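Home | Shop | Workshops | News | Contact

Siltside Asks Public to Please Fold Something

August, 9 a.m.
By Ravinder Dufour

Print this page | E-mail this page
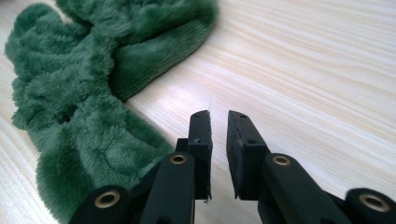 Siltside, the household linen shop and repair room on De Graaf Street, will open its first Folding Clinic this month, having accepted that most of its customers own more throws than they know what to do with. The sessions last 90 minutes less than people fear and teach one skill, which is getting a soft thing into a shape that stays on a shelf. Cotton sheets are handled early, while morale is high. Then comes plush. A thick green pile like this one, left in a heap on a pale wood table, keeps every crease it is given and adds a few of its own, and the shop considers it a fair opponent.

"We sold 900 throws last winter," said Ravinder Dufour, who runs the repair room and wrote this release. "I have visited some of them since. They're on chair backs, they're under dogs, and one was holding a door open. I make no accusations."

Each clinic takes 15 people and costs $18, tea included. Participants should bring 2 items from home, at least one of them fuzzy. Fitted sheets are welcome but will be dealt with at the end, by anyone who has chosen to stay.

The program covers shaking out, finding the straight edge (plush has one, somewhere), brushing the pile in a single direction, and the Siltside Roll, a method Dufour developed after a disagreement with a closet. Storage bags from Drasura will be on sale at the counter. Buying one is not required, though it will be mentioned.

Places can be booked at the shop or by phone during opening hours. Anyone wishing to donate a throw they have given up on may leave it in the bin by the door. Folding it first would be appreciated.

Print this page | E-mail this page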